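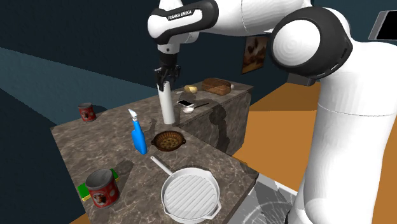

## Re: Sleep tracking on the Ustent band after the update

Date: 16 June 2021

> Has anyone else seen their sleep numbers change since the last firmware? I used to get seven hours most nights and now the band says five and a half. I haven't changed when I go to bed. I wear it on my left wrist, fairly loose. Support told me to reset it, and I'd like to keep my history if I can. Also, is the Dekero any better for this? I'm thinking of switching.

I had the same drop. The new firmware counts any stretch of movement longer than 2 minutes as awake time. The old one ignored most of it. You can see this in the app if you open a single night and turn on the detailed view. Mine shows a lot of short gaps that weren't there in February.

A loose strap makes it worse. I moved mine up one notch and a little farther from the wrist bone, and most of the gaps went away. Try that for a week before you reset anything.

If you do reset, export first:

1. Sync the band and wait for the check mark.
2. Go to Settings, then Account, then Export.
3. Pick "All data," not "Summary." The summary file leaves out heart rate.
4. Open the file and make sure the last night is in it.

The export stops at 4000 rows without a warning. I had 347 nights stored and had to do it in two parts, split by date. After the reset the band starts a new profile, and the old nights can't be loaded back into it. You can still read the file in any spreadsheet.

On the Dekero, I wore one for most of the winter. The sleep totals were close to what the Ustent gave me before the update. The battery is smaller, though, and the clasp opened on me several times at night. I wouldn't pay 300 dollars for it just to fix this problem.

The strap that came with mine gave me a rash, so I use a Manolakis cloth one now. It fits both bands and can go in the wash.

Does anyone know if the Wostov app can read the Ustent export? The column names look different to me and I haven't tried it yet.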